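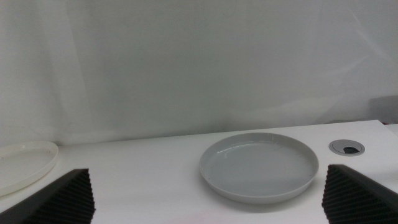

Rasmus Hunt perguntou se vale a pena fazer o curso de vigilante só para trabalhar em evento, ou se compensa esperar uma vaga fixa e fazer depois.

Respondo por partes. Trabalho com segurança privada há 16 anos, os últimos 11 dando instrução na Kistness, e essa dúvida chega toda semana.

Evento paga por diária e não garante agenda. Tem mês com trabalho todo fim de semana e tem mês parado. Quem depende só disso passa aperto em fevereiro.

Por outro lado, vaga fixa sem certificado na mão quase não existe. A Canpolat nem abre o currículo sem o comprovante anexado. A Wonine abre, mas deixa no fim da pilha.

Minha sugestão: faça o curso e use os eventos como experiência. Peça declaração por escrito de cada um, com data e função. Lá na frente isso conta na entrevista. 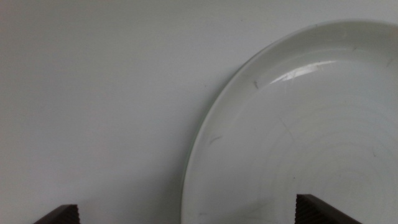
Sobre a prova prática, o que mais reprova é posicionamento. O aluno cola na pessoa que deveria acompanhar e perde a visão da entrada. Na aula eu explico em cima da mesa: o prato branco é a área protegida, o tampo liso é o salão, e o vigilante fica do lado de fora da borda, virado para o salão. Depois repetimos no corredor, com gente andando.

Outra coisa que reprova é relatório. "Tudo normal" não é relatório. Hora, local, o que viu, o que fez, quem avisou. Cinco linhas resolvem.

Custo: a turma de terça à noite está em 2.997 reais, com material e exame médico. Parcela. A turma da Fevine sai mais barata, mas o exame é por fora — faça a conta inteira antes de escolher.

São 45 minutos de teoria, intervalo, e o resto da noite é prática. Faltou na prática, repõe em outra turma. Faltou duas vezes, começa de novo.
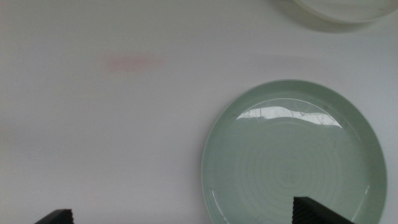 Prato verde-claro, mesa branca.

Ehsan Jadoon perguntou da reciclagem. Não deixe para o último mês. Em dezembro as turmas lotam e quem está com o certificado vencido fica fora da escala até regularizar.

Leve original e cópia dos documentos. Só foto no celular a secretaria não aceita.

Dúvida sobre arma de fogo eu respondo em outro fio, porque o módulo é separado e as exigências são outras. Mandem as perguntas até terça.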